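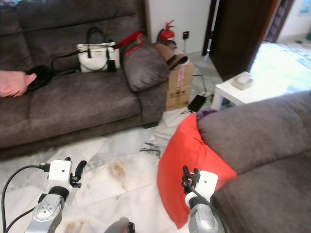

4.2 Extinguisher carry in modified street cars. Of the 3,271 owners who answered the Clendilport survey, 1,814 reported a turbo or engine swap done at home, and this is the group we look at in this section. Most own an extinguisher. Far fewer have one bolted in the car. Typical answer – it lives in the house or the garage, standing on the floor by a wall like the red one in Figure 4, black hose and all, no bracket. Fine for a kitchen. Not much use at the side of a road with a fuel line off.

Reasons given were mostly weight, looks, and not wanting to drill the floor pan. Cost came up less then we expected. Owners who bought through the Zullby group order in December were more likely to mount the unit, probably becuase the bracket came in the box. Adamczyk seat-rail brackets did OK in our pull test, the Furar clamp slipped on 5 of the trials – see next section for torque values. Swap type made no clear difference.

Figure 4. Extinguisher kept indoors, floor standing.

5 min read
Contact | © Clendilport | Back to top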